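Print It on the Box

By Edgardo Lumanlan

My mother kept the instructions to everything she owned in a kitchen drawer, and for most of my childhood I thought this was a waste of a drawer. I now have the same drawer. What I don't have is much to put in it. The last three things I bought for the house came with a square code to scan and a sentence telling me that full details were available online. One of them was a kettle.

I think the words that go with a thing should be on the thing, or on the box it came in. I mean the size, the contents, what it's made of, how to use it, and how to reach the people who made it. I don't mean a link to those words. I know this sounds like a small complaint. I've come to believe it's a fair-sized one.

Start with the kettle. It is a Nekgate, and it works well. In October the light on the handle began to blink in a way it hadn't before. I turned the kettle over and found a model number and a code. I scanned the code and got a page asking what country I lived in. Then there was a page asking me to accept cookies, then one offering me an account. When I got past all that, the manual for my model had been "moved to our new support home." The new support home had a search bar. The search bar had never heard of my kettle.

The blinking meant I should descale it. I learned this from my neighbor, who has the older model and still has the leaflet. Six words in a table on a folded sheet of paper: "Slow blink: remove scale with vinegar." I have nothing against the people who built that website. I'm sure they were asked to move a great many manuals in a hurry. But the leaflet in my neighbor's drawer didn't need moving.

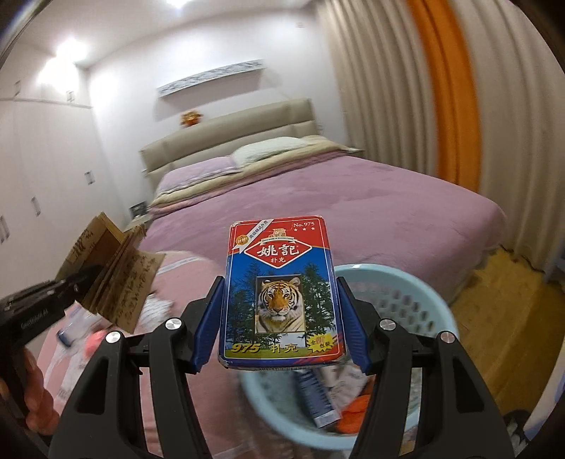
Card games used to be the best behaved of all household goods in this respect. You got the cards, the rules, and a box that fit them. The box told you how many could play and how old they should be. The rules were often badly written, and families argued about them for years, but the argument was over a piece of paper that everybody at the table could pick up and read.

Last winter my niece gave us a game called Brekodum. It's a good game and I'd recommend it. The printed rules cover the setup and the first round. For the rest you are sent to a video. We watched it on a phone propped against the salt, five of us leaning in, and every time there was a dispute somebody had to find the right spot in the video again. The person explaining the rules was cheerful and took his time. By the third dispute we were playing by a rule my brother-in-law had made up, and we have played by it ever since.

I brought this up with a man I know who used to do layout for a packaging printer. He was less sympathetic than I'd hoped. Paper costs money, he said, and so does translation, and people don't read leaflets anyway. Rules change. Safety notices change. If you print a mistake you have it forever, and if you put a mistake on a website you can fix it before lunch.

All of this is true, and I'd like to take it seriously. A page that can be corrected is a fine thing to have. Some products sell in twenty countries, and a leaflet in twenty languages is a small book that nineteen parts in twenty of its buyers throw out. I have thrown out plenty myself. People who can't read small type are often better off with a phone that can make it large or read it aloud, and anybody arguing for print ought to admit that first.

My answer is that these are good reasons to have the website too. They aren't good reasons to leave the box blank. The correction argument also cuts the other way. A page that can be fixed before lunch can be gone before dinner, and when it goes there is no copy in a drawer. Companies are sold. Web addresses lapse. The box sits on the shelf saying what it said the day it was packed.

Food is the one place where we've mostly held the line, and it's worth asking how. Food makers didn't put the numbers on out of kindness. They were made to, by law, in country after country, and there was grumbling about the cost and the space every time. Now we take it for granted. You can pick up a package of almost anything and learn how much is in it. Even when you can't read the language, the amounts tend to be in figures you know, and a person standing in a store aisle can compare two of them without asking for a password.
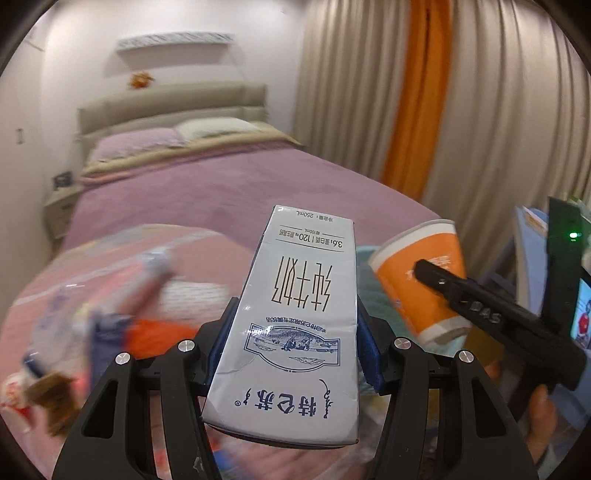
A 250 mL milk carton, upside down, with protein and calcium given per 100 mL. An orange paper cup is to its right.

I don't see why a toaster should be held to a lower standard than a snack. The toaster will be in the house a good deal longer. It has more ways to go wrong. It will be handed on to a son or daughter moving out, or left behind for a tenant, or sold at a yard sale by someone who never had the account.

That last case is the one I think about most. I live in Brutby, population 1,832 by the sign on the county road, and a lot of what we own here we bought from one another. The secondhand store on Baluyot Street sells lamps, drills, board games, sewing machines and, at the moment, a bread maker I've had my eye on. The older goods come with whatever was printed on them. The sewing machine has a threading diagram inside the little door on the side, and it is as good now as it was when somebody's aunt bought it. The bread maker has a code on the base. I scanned it in the store. It led to an ad for a different bread maker.

I haven't bought it. I may still. There are people online who have typed out the recipes from memory, and it's decent of them, but a maker shouldn't be leaning on strangers to finish its product.

There's a question of manners in this as well. When a company prints what I need to know, the matter is closed between us. I paid, they told me, and we can leave each other alone. When it sends me to a page, it gets to see that I came, and on what sort of phone, and it would like my email address while I'm there. I went in wanting to know which way up the filter goes. I don't think I should have to introduce myself to find out.

What I'm asking for is modest. Put the basic operation, the error signals, the capacity, the materials and the part numbers somewhere on the object or on one sheet that comes with it. Use type that a person of my age can read under a kitchen light. Write it in plain words. Put the rest online if you like -- the video, the recipes, the extra languages, the corrections. If the law has to get involved, as it did with food, I can live with that.

In the meantime I've started doing it myself. There is a strip of masking tape on the bottom of the kettle that says "slow blink = vinegar." The Brekodum box has an index card in it with the rest of the rules, including my brother-in-law's. My neighbor let me photocopy her leaflet, and it's in the drawer.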